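Brick wall in our back hallway: seal it, paint it, or leave it alone?

Posted in Walls, Floors and Ceilings

Hi all, long-time reader, first time actually posting something. We moved in last November and the one thing I fell in love with before we'd even seen the bedrooms was the brick wall that runs down the hallway. It's a whole mix of colors, tan and salmon and a kind of washed-out pink, and then every so often a really dark one that looks like it got left in the oven too long. I love it. My other half thinks it looks dirty. So that's the background to this!

The problem is dust. Every time somebody brushes past it with a coat or a bag there's a little line of grit along the baseboard. I vacuum on Saturday and by the middle of the week I can feel it under my socks again. I ran my hand along it last night and my palm came away chalky, mostly from the joints I think, though a couple of the pale bricks are a bit sandy too.

I got one quote, from a guy who wanted $918 to clean it and put two coats of clear sealer on. That seemed like a lot for one side of a hallway. Then I looked at a gallon of something called Brillton at the hardware store (the label says it's a breathable masonry sealer, matte) and thought, well, how hard can it be? But then I started reading and half the internet says never seal old brick and the other half says seal it immediately, and now I'm more confused than when I started.

Things I'd like to know, if anybody has been through this:

Does the matte stuff really stay matte? I do not want a shiny wall. I had a shiny brick fireplace growing up and it looked like it was covered in syrup.

Do I have to do anything about the mortar first? It looks fine from a few feet back but it's soft in places if I poke it with a key.

There's a black metal handrail there and I don't want to wreck it. Take it off or tape it?

And how on earth do you clean brick indoors without soaking the floor? It's original wood and I'm scared of it.

It's an inside wall by the way, the other side is our kitchen, so no rain or anything getting at it. Thanks in advance, I'm around all evening if you need more info.

mortarandpestle22

31 May 2023

stairwell_sue
Accepted by the poster

Oh I have so been where you are! We had the same fight in our house, except in ours I was the one who wanted it painted white, and I'm very glad now that I lost.

First off, please don't let anybody talk you into painting it while you're still deciding. You can always paint later. Getting paint back off brick is a miserable job, I spent most of a winter picking it out of a chimney breast with a dental tool and a lot of bad language, and it never did come out of the pores.

On the dust. From what you say about your palm and the key, I'd bet most of what you're sweeping up is mortar. Sealer will glue down a bit of surface dust but it can't fix a joint that's gone soft, it just puts a skin over it and then the skin comes off with the sand stuck to the back. So do the joints first. Scratch out whatever comes away easily with an old screwdriver (easily! stop as soon as you hit something firm), brush it out, mist it with a plant sprayer and push in new mortar with a narrow pointing tool. Use a lime mix if the house is old. Regular cement mix is too hard for soft old bricks and you can end up with the faces popping off years down the line. I used one from a small outfit called Skakau, comes in a tub, and the color was close enough once it dried. It goes on looking way too dark and you'll panic. Leave it a week before you judge it.

Cleaning. You do not need to soak anything. I did ours almost completely dry:

Lay an old sheet along the floor and tape the edge right up to the baseboard with painter's tape, then plastic over the sheet.

Go over the whole wall with the vacuum and the soft brush attachment, top to bottom. Do it twice. You will be disgusted by the first canister.

Then a stiff nylon brush, by hand, and vacuum again. Never a wire brush, it leaves little gray streaks and bits of metal that rust.

If there are greasy patches at hand height (there always are in a hallway), a bucket of warm water with a squirt of dish soap, and a sponge you've wrung out hard. Work on a patch as big as a dinner plate, wipe, rinse with another wrung-out sponge, dry with a towel, move along. I had one drip get past the plastic in the entire job and I caught it with my sock.

Then wait. I gave it 10 days with a fan going. The bricks look dry long before they are, and if you seal over damp you get a milky bloom that's a pain to shift.

Now the sealer. I can't speak for the one you saw, I've never used it, but in general look for "penetrating" on the can. The ones that sit on top are the syrupy ones you remember from your fireplace. Penetrating ones soak in and the wall looks almost exactly the same afterward, maybe a tiny bit deeper in the pinks. Do a test patch somewhere low down behind a door, about the size of a cereal box, and look at it in daylight and again at night with the lights on. And make sure your patch has one of those dark burnt bricks in it as well as a pale one! The dark ones are usually harder and don't drink up as much, so if there's any shine it'll show there first. Wipe the extra off those with a rag before it dries and you'll be fine.

My favorite brick walls are all the unfussy ones anyway. There's a workspace I go to with a long brick wall down the corridor side, the same kind of colors you're describing, scorchy marks and all, with thin white joints and a black handrail by it, and I swear half the reason it looks so good is the plain white ceiling and the round lights.

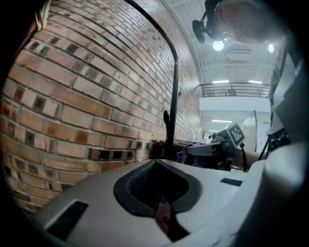 Which brings me to your handrail. Take it off if you can. It's usually two screws a bracket, and it gives you a chance to see what's going on behind the brackets, where nobody has cleaned since the day it went up. Put the screws in a labeled bag, I say this as somebody who didn't. If the anchors wobble when you take the screws out, that's the time to fix them, before the sealer goes on. If it really won't come off, wrap it in plastic wrap from the kitchen and tape the ends. Sealer on black metal dries in cloudy blotches and I only got mine clean by rubbing the whole thing down and respraying it.

Price wise I spent way less than your guy wanted, but it took me four weekends and my shoulders hurt. If you have the money and hate brushing things, $918 isn't crazy if it includes the joints. Ask him whether it does! If all he's doing is a quick clean and spraying over loose mortar, I'd keep my money.

One more thing, lighting. If your other half thinks it looks dirty, look at what bulbs you've got in there. Ours was lit by one bluish bulb at the end of the hall and every brick looked like a wet sidewalk. I swapped it for something warmer and the same wall went peachy. Cheapest fix of the whole project, and he came around within a day or so.

obi_flats

Just paint it lol. Two coats of white masonry paint and the dust is gone, took me a Sunday.

stairwell_sue

I mean, it does work for the dust, I'll give you that. But she says she loves it!

grout_of_order

Mostly agree with the long answer but I'd go slower on the sealer. I've done three indoor walls now, two with sealer and one without, and the one without is the one I like best. Once I'd redone the joints and vacuumed it properly the dust dropped off to pretty much nothing and I never got around to buying the can. So I'd do the mortar, live with it a month or two, and see if your socks still crunch.

Other stuff, in no order.

Wear a proper mask when you rake out the joints. A real dust respirator, the paper ones from the drawer don't seal around your nose. Mortar dust is nasty to breathe and a hallway has no air movement at all. Close the kitchen door and tape it too, or you'll be eating it.

Cover the smoke alarm while you're brushing and then UNCOVER IT when you're done for the day. Mine went off at lunchtime and the dog still won't go upstairs.

For the floor I wouldn't trust a sheet and plastic on old wood if you're going to be kneeling and shuffling along it, the grit works through and scratches. I bought a roll of that thick brown floor paper, Stevska brand I think, 400 square feet, way more than I needed, and I've used it on every job since. Tape paper to paper and keep the tape off the floor finish.

If any bricks are loose enough to move, leave them and get somebody in to look. Soft joints are normal, moving bricks aren't. Same goes for any long crack that runs through the bricks themselves instead of around them.

I had a quote of $1336 once for a wall smaller than yours sounds, so prices are all over the place. Get a second one at least. And ask what product they use, by name, and go read the data sheet before you say yes. The guy who quoted me couldn't tell me, he said "the good stuff."

As for the matte question, mine stayed matte everywhere except around the light switch where people's hands go. It's got a bit of a polish to it now. I've decided I don't mind.

mortarandpestle22

Thank you both SO much, this is exactly what I needed. I went and poked around some more with the key and it's really only the bottom few rows and a patch near the kitchen door that are soft, so I'm going to do the joints first and hold off on the sealer like you said. I called the guy back and no, the quote didn't include any mortar work. Hmm.

Handrail is coming off this weekend. Bags and a marker pen are ready on the counter. I also changed the bulb tonight, and my other half walked through and asked if I'd already washed the wall, so I'm keeping quiet about that one for now. Will post again once the mortar has dried and I've stopped panicking about the color.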